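손 글씨를 다시 쓰기 시작한 지 석 달 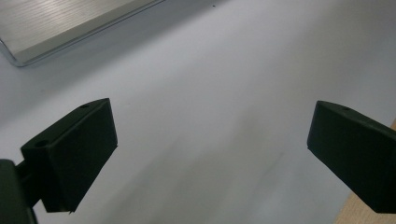
Sepehr Moradi 님이 지난번 글에 댓글을 남기셨다. 만년필을 사기 전에 종이부터 바꿔 보라고, 같은 펜이라도 종이에 따라 전혀 다르게 써진다고 하셨다. 그리고 굵은 촉으로 작은 칸에 쓰려고 하니 글씨가 뭉개지는 거라고도 덧붙이셨다. 둘 다 맞는 말이었다. 댓글에 길게 답을 달다가 그냥 글로 쓰기로 했다.

지난 글을 안 읽은 분을 위해 적자면, 나는 회사에 들어간 뒤로 손으로 글씨를 쓴 적이 거의 없다. 서명하고 택배 상자에 이름 쓰는 정도였다. 그러다 봄에 친척 결혼식에서 봉투에 이름을 쓰는데 획이 마음대로 가지 않았다. 옆 사람 봉투와 나란히 놓이니 더 눈에 띄었다. 집에 와서 서랍에 있던 볼펜과 이면지로 연습을 시작했다.

처음 한 달은 별 진전이 없었다. 인터넷에서 받은 교본을 인쇄해서 흐린 글씨 위에 덧쓰는 방식이었는데, 덧쓸 때는 그럴듯해도 빈 줄에 쓰면 원래 글씨로 돌아갔다. 하루에 한 시간씩 하다가 손목이 아파서 나흘을 쉬기도 했다. 그 뒤로는 하루 15분으로 줄였다. 저녁 9시에 알람을 맞춰 놓고, 알람이 울리면 쓰고 시간이 다 되면 쓰던 문장까지만 쓰고 덮는다. 짧아서 그런지 이쪽이 훨씬 오래 갔다.

종이 이야기를 하자면, 댓글을 읽고 나서 세 종류를 사 봤다. 하나는 Brustberg라는 곳에서 나온 줄 노트이고, 하나는 Abera 모눈 패드, 나머지는 동네 문구점에서 파는 상표 없는 원고지다. Brustberg는 표면이 매끈해서 잉크가 늦게 마른다. 왼쪽에서 오른쪽으로 쓰니까 괜찮을 줄 알았는데 줄을 바꿀 때 새끼손가락 쪽에 자꾸 묻었다. 대신 획 끝이 깨끗하게 떨어진다. Abera는 조금 거칠고 펜이 종이에 걸리는 느낌이 있다. 나처럼 획을 날리는 사람에게는 이게 오히려 도움이 됐다. 속도가 저절로 줄어든다. 모눈이 연한 회색이라 쓰고 나면 거의 신경 쓰이지 않는 것도 좋았다.

원고지는 기대를 안 했는데 제일 많이 썼다. 칸이 있으니 글자 크기가 고르게 되고, 받침 있는 글자와 없는 글자의 높이 차이가 바로 보인다. 내 글씨의 문제가 거기 있었다. '를'이나 '뿐' 같은 글자는 칸 밖으로 내려가고 '이'나 '시'는 칸의 절반밖에 안 찼다. 이걸 알고 나서는 자음을 조금 납작하게, 받침을 조금 작게 쓰는 연습만 2주 동안 했다. 재미는 없다. 그래도 지금까지 한 연습 중에서 효과가 제일 컸다.

펜은 결국 만년필을 샀다. Derngate라는 보급형 모델이고 촉은 가는 것으로 골랐다. 처음에 굵은 촉을 빌려서 썼을 때는 'ㄹ' 안쪽이 다 메워졌는데, 가는 촉으로 바꾸니 그 문제는 없어졌다. 단점은 며칠 안 쓰면 첫 획이 안 나온다는 것이다. 뚜껑을 세게 닫아도 마찬가지여서 지금은 휴지에 물을 조금 묻혀 촉을 댔다가 쓴다. 다른 방법을 아시는 분은 알려 주시면 좋겠다. 잉크는 검정만 쓰다가 얼마 전에 짙은 파랑으로 바꿨다. 밤에 스탠드 아래서 보면 별 차이가 없고 낮에 보면 확실히 파랗다.

무엇을 쓰느냐도 생각보다 중요했다. 교본 문장은 금방 질린다. 꽃이 피고 새가 운다는 문장을 25번 쓰고 나면 더는 읽히지도 않는다. 그래서 지금은 읽고 있는 책에서 한 단락을 골라 옮겨 쓴다. 요즘은 오래된 여행기를 쓰고 있는데, 지은이가 Flarkham이라는 마을에서 기차를 놓치고 역 앞 식당에서 비를 피하는 대목이 길게 나온다. 눈으로 읽을 때는 그냥 넘긴 부분이었다. 손으로 옮기다 보니 수프가 짜다는 말을 한 페이지에 두 번 한다는 것도 알게 됐다. 지명이 로마자로 나오면 리듬이 끊겨서 그 부분만 글씨가 흔들린다. 알파벳 연습은 아직 시작도 못 했다.

자세에 대해서도 몇 가지 바꿨다. 전에는 책상에 엎드리듯이 썼는데 그러면 종이가 비스듬해지고 줄 끝이 올라간다. 의자를 당겨 앉고 왼손으로 종이를 누르는 것만으로 줄이 꽤 곧아졌다. 초등학교 때 선생님이 하시던 말 그대로라 조금 허탈했다. 펜을 쥐는 위치도 촉에서 조금 더 멀리 잡는다. 처음 며칠은 글씨가 더 엉망이 됐고 일주일쯤 지나서 괜찮아졌다. 손에 힘이 덜 들어가서 손목도 안 아프다.

석 달 전에 쓴 것과 지금 쓴 것을 비교해 보면 글씨체가 바뀌었다고 하기는 어렵다. 여전히 내 글씨다. 'ㅎ'의 꼭지를 빼먹는 버릇도 남아 있고, 급하게 쓰면 '는'이 '눈'처럼 보인다. 다만 줄이 맞고 크기가 고르니까 읽기는 편하다. 지난주에 회사에서 메모를 남겼는데 이번에는 아무도 무슨 글자냐고 묻지 않았다. 전에는 꼭 한 번씩 전화가 왔다.

원고지는 이제 몇 장 안 남아서 퇴근길에 문구점에 들를 생각이다. 같은 것이 없으면 칸이 조금 더 작은 것으로 사 보려고 한다. 다음에는 세로쓰기를 한 단락 해 보고 어땠는지 적겠다. 세로로 쓰면 받침 있는 글자의 중심을 어디에 맞춰야 하는지 잘 모르겠는데, 해 보신 분이 있으면 댓글로 알려 주시기 바란다.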